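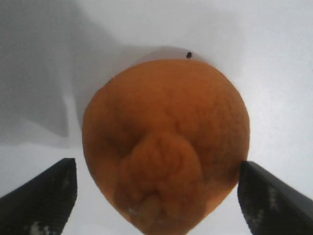
But the backtest goes back 18 years, so how can you say there's no track record? First reply I got when I grumbled about the Clustier index, and a few more people have asked the same thing since, so let me do this properly.

Short version: a backtest is a record of what somebody's rules would have done, written down after they already knew what happened. A track record is what happened to people's money. They get drawn on the same chart in the same color and that bugs me.

Clustier is an index. You can't buy it directly. Vevard runs the fund that follows it, and Carkcombe is the shop that came up with the rules. I own none of it and I'm not short any of it. I just read the brochure one evening and then made the mistake of reading the methodology document too.

The brochure has one big chart. A line going up, nicely, with a small dip where everyone else had a crater. Starting value 100. It's a lovely chart. I'd frame it.

The fund has been live for two years. The chart covers 18. You can do that subtraction yourself.

Where does the real part start? There's a footnote number next to the chart title, and the footnote is on the second to last page, and it says data before launch is "hypothetical and back-calculated." No vertical line on the chart. No change from dotted to solid. Would it have killed them to use a dotted line?

I went and got the live numbers from the fund's own reports. Since launch it's behind a plain cheap index fund. Not by a disaster. A bit behind, before you even get to the fee, and then further behind once you do.

Now, two years is nothing. I want to be fair here. Anything can lag for two years, including good ideas. If I called it a dud on that evidence I'd be doing the same lazy thing in reverse.

What I'm saying is that the live part tells you almost nothing, and the other part tells you even less, and the two got stapled together and sold as a long history.
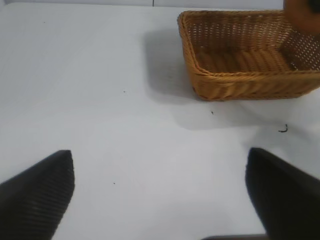 Wicker basket on a white table.

OK, why do I think the made-up part is worth so little? A few people said "the rules are the rules, the computer just runs them." Sure. Who picked the rules?

Clustier sorts companies into groups by how their prices move together, then buys the calmer ones in each group and reshuffles every so often. Fine. Sounds sensible. But look at how many dials there are in that sentence. How many groups? Calm over what period? Reshuffle how often? What happens to a stock that's too small?

The methodology document answers all of those, to be clear. It rebalances every March and September. It uses a fixed lookback. It caps each group. What it doesn't say anywhere is why those settings and what the line looked like with the other ones.

If you try 100 versions of a thing and show me the best one, I've learned that you can sort a list.

I don't know that Carkcombe did that. I have no inside information and I'm not accusing anyone of cooking anything. I'm saying the document gives me no way to tell, and the person who'd know has a product to sell.

And nobody has to be crooked for it to happen. You run a version, it looks bad, you think "well, that cap was obviously too tight," you loosen it, it looks better. Every step feels like fixing a mistake. By the end you've fitted the thing to the past and you'd pass a lie detector.

Here's a question I'd love an answer to. Has anyone, ever, seen a brochure for a new fund where the backtest was bad? I've been reading these for a long time. They all beat the market. All of them. Then they go live and somehow most of them meet the market on the way down.

The ones that looked bad in testing didn't get a brochure, obviously. They're in a folder somewhere.

Somebody brought up Bisgaard as the counterexample. Their low-risk fund came out with a backtest too, and the live results have been decent. Yes! Good for them. Two things though.

First, Bisgaard's chart starts at launch. The simulated stuff is in a separate document with its own heading and you have to go looking for it. I still wouldn't lean on it, but at least they're not pouring it into the same glass.

Second, one fund that worked out doesn't rescue the method. Of course some do. If enough people launch enough funds, a few will look great whether or not the testing meant anything.

Costs next, because this is the bit that gets me annoyed. The Clustier line on the big chart is the index. The index doesn't pay fees. It doesn't pay to trade either, and it reshuffles a fair amount. The fund does both of those with your money.

So even if you believed every day of that 18-year line, you couldn't have gotten it. There was no fund to buy, and if there had been, it would have charged you. I looked for an after-fee version of the chart. If it exists it's hiding very well.

Small thing, but I noticed it. The calm-in-a-crash dip, the thing the whole pitch hangs on, is entirely in the simulated part. The live fund hasn't been through anything nasty yet. Maybe it'll hold up great. I have no idea and neither does Vevard.
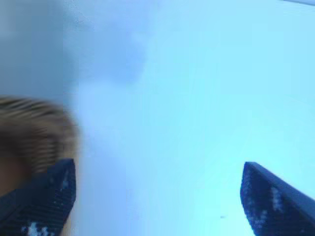
Dark blue gripper fingers, close up.

Someone asked me what I'd want to see instead, which is fair, it's easy to just stand here and complain. OK.

Live results and simulated results on separate charts. Fees taken out of both. A plain statement of how many versions were tested. The results with the dials moved a little each way, so I can see if the thing falls over when you breathe on it.

That last one matters most to me. If the idea is real, it shouldn't care much whether you reshuffle in March or in April. If moving it by a month wrecks the line, the line was luck.

I did email Vevard and asked for the last two items. I got a polite reply with the brochure attached. The same brochure.

"But a backtest is better than nothing." Is it, though? With nothing, you know you're guessing. With a smooth line in front of you, you put in more than you would have and you expect the smooth part to keep going. Then it doesn't, and you sell at the worst time.

A couple of you already own it and want to know if you should get out. I can't tell you that, I don't know your situation, and I just spent a whole thread saying I don't know how it'll do. Look at what it costs you, look at what else you hold, and ask if you'd have bought it from the live numbers alone.

If anyone from Carkcombe wants to send me the versions that didn't make it, my inbox is open. I'll post them next to the nice one, same scale, and I'll say so if I got this wrong.

Muting this for the evening. Will get to the question about dividends in the backtest tomorrow, I need to reread that section first, it's a mess.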